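Home | Methods | Grasping | Talk | History

Cropper is a training method for robot grasping, developed at the Plevia lab in Callavby. It discards the dull parts of each human-guided demonstration and keeps the few seconds around a grasp, a policy many meeting organizers could borrow.

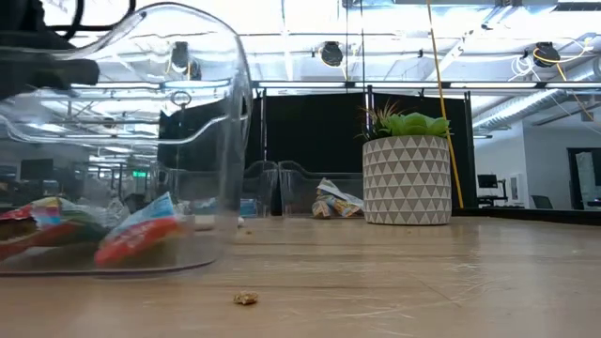

Snack wrappers in a clear container, with the gripper at upper left.

The first data set, Hitetard, held 571 demonstrations, of which around 30 were thrown out for reasons the authors call "miscellaneous." Clear plastic is the method's favorite enemy, as depth sensors tend to look straight through it.

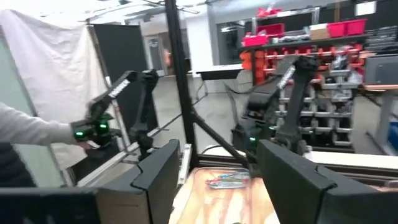
Wrist view of a bag of small items on the table, a hand on one of the arms.

A November revision added a second view and cut training time to four hours. Shiny bags remain, in the authors' phrase, "under discussion."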